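How to Clear Off a Desk and Care for a Wood-Grain Top

Posted May 18, 2020

If you are anything like me, your desk has been doing a lot more work this spring than it ever signed up for. Mine has been an office, a lunch counter, a sewing table and, for one memorable weekend, a place to start tomato seeds. I finally gave it a proper cleaning, and it was so satisfying that I wanted to write the whole thing down for you while it was fresh in my mind.

You don't need much. Gather up two soft cloths (old T-shirts are wonderful), a bowl of lukewarm water, a small squirt of dish soap, a dry paintbrush or an old toothbrush, and a box or laundry basket big enough to hold whatever lives on your desk right now. Put some music on, too. I set aside an afternoon and was finished well before supper.

Start by taking everything off. I mean everything, even the lamp, even the little dish of paper clips you are sure you'll just be putting back. It all goes in the box. Don't sort yet! I used to sort as I went, and I would find myself an hour later reading old birthday cards with the desk still half covered. Unplug the cords and lay them over the back of the chair so they stay off the floor.

Next, go over the whole top with the dry brush, working from the back edge to the front, and catch the crumbs in your hand or a dustpan. Dry dust first, water second. If you wet the crumbs they turn to paste and settle into the corners, and then you'll be after them with a toothpick (ask me how I know). 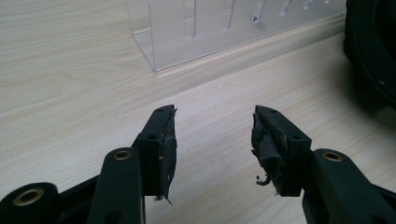 Before you wash, take a moment to figure out what your desk top is made of. Solid wood, veneer and printed laminate can look very much alike from a chair, and they don't all like the same treatment. Look along the front edge and underneath, where the pattern may stop or change. On a pale wood grain like this one, I'd go easy whatever the material turns out to be, and I'd keep anything black and rubbery, or any sticky tape, from sitting in one spot for weeks on end. Dark marks show up so much more on a light surface than they do on walnut or cherry.

Now dip one cloth in the soapy water and wring it out until it hardly drips, then wring it once more. Wipe with the grain in long, slow strokes. Rinse the cloth often. Follow right behind with your dry cloth and don't let any water stand, especially near seams and along the edges. My own desk is an old Arnelside, with a seam down the middle that swelled once after a spilled glass of iced tea, and it has never been quite flat again.

For sticky spots left by tape or labels, lay a warm, damp corner of the cloth over the spot for a minute and then rub gently with your fingertip. If that doesn't do it, try a dab of cooking oil on a cotton ball, first somewhere out of sight, and wash the oil off afterward. Please leave the metal scrapers in the drawer.

Scuffs are a little different. A clean white pencil eraser will lift a good many of them, with light pressure and some patience. If you have oiled wood, you can finish with a thin coat of whatever oil it had before. I do mine every September. Skip this on laminate, where it only makes a greasy film.

Let the top air out while you go through the box. Pick out what you use every day and put those things back first, then live with just that for a day or two. I was surprised at how little I went looking for! The rest of mine went into a Plandeck drawer tray, except for the stapler, which I still haven't found a good home for. If you have a clever spot for yours, please do tell me in the comments.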